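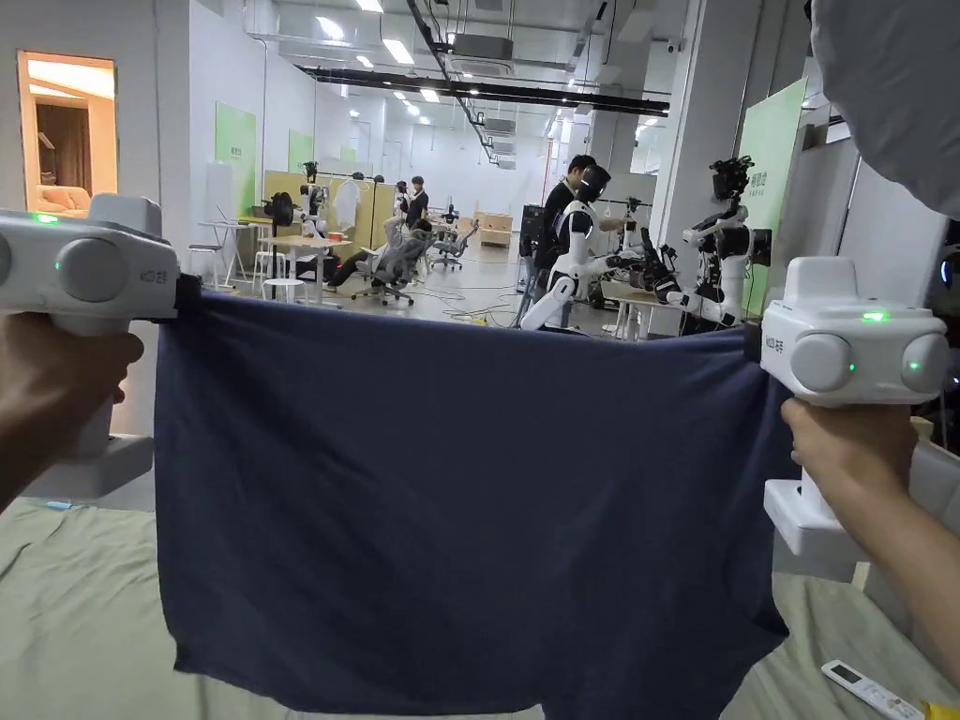 3 min read

Re: Hand-held gripper kits, anyone used the Skastevar pair?

Garrido wrote:

> We are looking at the Skastevar hand-held pair for a cloth folding
> project that starts in November. The quote is 3498 for two grippers,
> the dock and a year of software. The Prurby set is cheaper but I
> can't find anyone who has used it on fabric. Two questions. How do
> the jaws do on soft clothes, and is the pair light enough for a
> full shift? I'd also like to know what the extras cost, as the
> quote is vague on that.
>
> Garrido

We have had the Skastevar pair on trial and I have done a good part of the folding myself, so I can answer most of this. I have not used the Prurby and will leave that to others.

First, the jaws. On T-shirt knit and sweatshirt cotton they do well. You close on a fold or a corner and it stays closed on it. Holding a garment up by two corners and pulling the top edge straight is the easiest move in the whole job, and new people get it in a few minutes. Picking one layer off a flat pile is harder. The tips are thick compared with a thumb and finger, and on thin cloth I often came up with two layers when I wanted one. What works for me is to push the cloth into a small ridge with one gripper and close the other on the ridge.

We fold on a bed-sized surface with a sheet over it. I would suggest the same to you. On a bare bench top the tips skate and you end up pressing down too hard, and with a sheet there is some give under the cloth. The drawback is that the sheet gets pinched along with the garment now and then. We pull it tight again between runs, and it never stays tight for long.
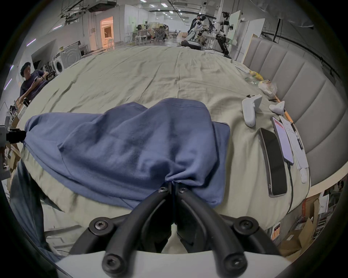
The finger pads are sold as a spare part at 141 a set. Ours were still usable at 299 folds, though the grip on smooth fabric had dropped by then and I would have changed them sooner if I had had a second set on the shelf. Order one with the kit. The pads ship separately and ours took longer than the grippers did.

On weight, I don't find one gripper heavy in the hand, but a full shift is too much. We change over after every 100 folds and that seems to be the right place to stop. Past that my own folds get sloppy, mostly in the sleeves, and the left hand goes first. If you have two people, let one fold while the other one sits down. With one person I would plan on half days.

The handle suits a medium or large hand. Two of our people with small hands had to shift their grip to close the jaws fully. Tastik, who sold us the trial, said a smaller handle is planned but would not give me a month.

Sleeves deserve a word as you mentioned clothes. A long-sleeved shirt takes me close to twice as long as a towel. Fold the body over first, then hold the far end with one gripper so it can't slide, and bring the other gripper in to tidy the fold. If you try to move both at once the shirt twists at the end you are holding and you have to open it out again. 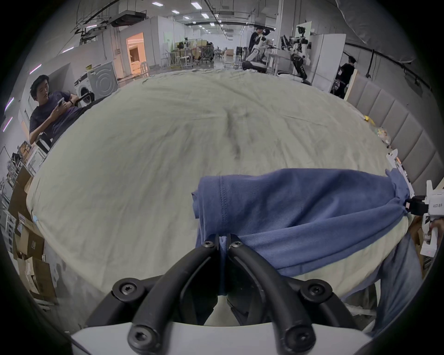 The software is the part I like least. It records without trouble, but there is no way to mark a bad fold while you are working. You have to put a gripper down, go to the laptop and type a note against the run, and by then I have often lost track of which run it was. We asked for a button on the handle. For now we write the bad ones down on paper and clean up at the end of the day.

Support has been decent. Mail sent in the morning got an answer the same afternoon, except on Friday, when it waited until the next week.

As for the price, ask what happens after the first year. Our offer said the software renews but gave no number, and I had to ask twice before I got one in writing. Also ask whether the dock can be left out - we charged from it and used it for nothing else.

If the work is mostly towels and shirts I would buy it again. For thin or slippery fabric I would want a longer trial first, with your own garments. Send me a list of what you plan to fold and I can try a few of the same kind before our trial ends.

Elba Iturra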